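About Elasex

Started as two desks over a print shop in Grumotmont. Students kept coming up the stairs asking if we could look at a chapter before Saturday. We said yes too often, so we made it a business.

What we do now: editing and feedback for people writing long things for school. Dissertations, lit reviews, lab reports, application essays, the odd conference poster. Also reference list cleanup, which is more work than anybody expects when they sign up for it.

What we don't do: write it for you. We get the email most weeks. Answer's the same. Your name goes on it, you write it, we mark it up and argue with you in the margins. If your department has rules on outside editing (most do) send them along with the draft and we'll stick to them. Some only allow proofreading. Fine by us, costs less too.

Who we are

29 editors, mostly part time, most with a graduate degree and a day job near a campus. Nursing, education, history, civil engineering, a bit of everything else. We're thin on law right now. If your topic is law ask first, don't just upload.

Everyone does a paid trial edit before they get a real client. Two senior editors mark it separately and have to agree. Takes a while. We are okay with that.

The Phùng desk

Our second language writing desk, set up after we bought out the small Phùng tutoring office down the street. Same people, same phone number. They work with students who know the material cold and are losing points on articles and verb tense. Comments come back with an explanation next to each pattern of mistake, so the next paper goes quicker. Longer turnaround than the main desk, please plan for it.

Flirkamach

Our upload page. Named by a programmer who has since moved on and we never changed it. You put in the draft, the rubric and the due date, it gives you a price and a return date. Takes Word and plain text. PDFs work but the comments come back as a seperate file, so Word if you can.

Last school year 657 drafts went through it. Busiest stretch is always spring, so if you're defending in May get in line by March.

Prices and such

Flat rate per page, double spaced, bibliography at half. Minimum order $55. One follow-up round is included if you send it back inside a month. Rush jobs depend on who's free, call and ask.

Refunds: if we miss the return date we gave you, you get the fee back and keep the edit. Doesn't happen much.

Privacy. Drafts get deleted when the job closes unless you ask us to hold them. We don't post samples of client work, ever, so please don't ask to see somebody elses chapter. 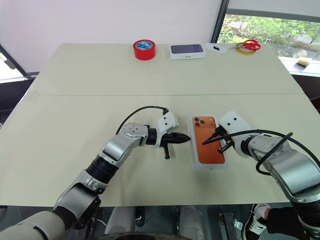 Phone box on the table.

Visiting

Upstairs, door on the left side of the building, buzzer sticks so press hard. Open weekdays from 10 a.m., closed most of August. Walk-ins OK for quick questions about citations or formatting. For a sit-down on a full chapter book ahead through Flirkamach and pick "in person."

Parking is bad. Bus stops right across the street.

Want to edit for us? Send a resume and one page of something you've marked up, names taken off. Law people especially.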